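April 2020
Workshop notebook, the Norkport procession banners

Back at the long bench and finally writing things down, which I promised Yae I'd do and then didn't for far too long. So this is a catch-up and will jump around a bit.

The job, for whoever picks this book up after me: three painted cloth banners belonging to the Brolthorpe followers, the little congregation up the hill from Norkport who hold that their founder, Mother Dostik, came back as a lighthouse keeper and will come back again as something else. They walk the banners down to the harbor every September. They've been doing it for 119 years and the banners look every bit of it! Salt, rain, candle smoke, somebody's jam. We are to get them fit to be carried again, and write up what we learn about the paint and the stitching as we go. Carried, mind you. Olga asked the elders twice whether they'd accept copies for the walk and keep the old ones flat in a drawer, and twice they said no, very kindly, and gave her cake.

Banner A (the lighthouse). Surface cleaning finished on the front. I used the soft sponge dry, then barely damp cotton swabs on the sky, and stopped at the lamp because the yellow came off on the swab. The yellow is a different paint from everything else on there. My guess is it was redone in somebody's kitchen, and fairly late, as it sits on top of the cracks and fills them in. Kartini looked under the magnifier and thinks there are two yellows, one over the other. I've left it alone until she's had a proper go.

The lettering along the bottom is the bit I keep coming back to. Everyone up there sings it as "She keeps the light," but the paint says KEPT. There's no trace of an altered letter that I can find, and I went over it from both sides with the lamp low. Edin says it matters a lot, because there was a split in the congregation over exactly this (is she here now, or was she here then?) and the ones who left took a hymnbook and a harmonium with them. He's been reading the minute books and has got quite caught up in it. I told him to put it in the report as what the paint says and leave the arguing to the people who have been arguing all this time.

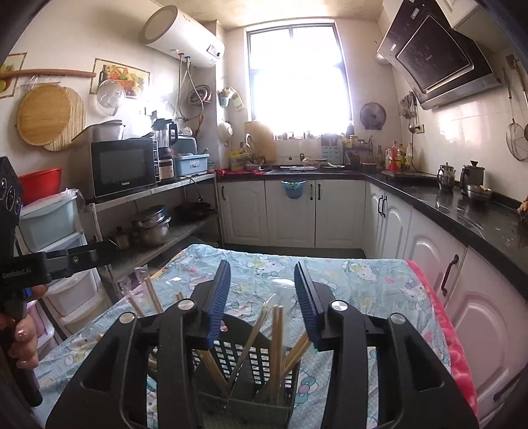 Chopsticks in the caddy, cat cloth on the table.

Banner B (the boat). Worse than I hoped. The top sleeve, where the pole goes through, has been mended so many times that there's more mending than sleeve. I count four kinds of thread without trying hard, one of them fishing line. I was all set to take the lot out and start clean, and then Jordan came by and talked me out of it. His point was that each mend was done by a family, and the families know which is theirs. One old lady put her thumb straight on a patch and said "that was my aunt, she couldn't sew." So we keep the mends and put a new cotton sleeve behind them to take the weight. It's more work and it'll be bulky — I can live with bulky.

Trial piece for the sleeve: plain unbleached cotton, washed hot first, cut on the straight. Hung it from a spare pole with two sandbags overnight. No stretch I could measure. Stitches at the left end pulled a little, my fault, I'd rushed them. Do again with shorter stitches and see.

Banner C (the founder herself). Haven't unrolled past her chin. It's stiff as a board and I heard a crackle I did not like, so it's back in the humid tent and I'm leaving it be. What I can see so far: blue scarf, very direct eyes, a gold ring of light behind the head that somebody has carefully painted out in gray. You can still feel the edge of it with a fingertip (clean glove, Olga, I know). The elders don't mention a halo. The oldest photo we've been lent shows her banner, but the pole shadow falls right across the head. Typical.

Visit from two of the elders on the subject of touching. They kiss the hem of C before the walk, every one of them, and wanted to know if what we use is safe for that. A very fair question and one I hadn't thought to ask! Nothing goes on the bottom hand's width of that banner now except water. I've written it on the tent in big letters. They also said a short prayer over the bench, and I turned the extractor fan off for it, and then forgot to turn it on again till after lunch.

Talked over the storage box with Yae. She wants rollers, I want flat, and the room at the chapel will only take rollers, so rollers it is. She's drawn up a wide one so the paint doesn't have to bend so tightly. Painted side outward. I'd have said inward once, and I've been wrong about it for most of my working life.

Still to do:
Kartini to look at the yellow on A, and take a crumb of it if there's a loose one.
Resew the left end of the sleeve trial, hang again, same two sandbags.
Check the humid tent morning and evening. Write the number down, please, on the card, not on the back of your hand (Jordan).
Ask the elders if anyone has the words of the hymn as it was sung before the split. Edin thinks the Furukawa family may have a copy in a trunk.
More cotton swabs. We're into the last bag.
Find out who painted out that ring.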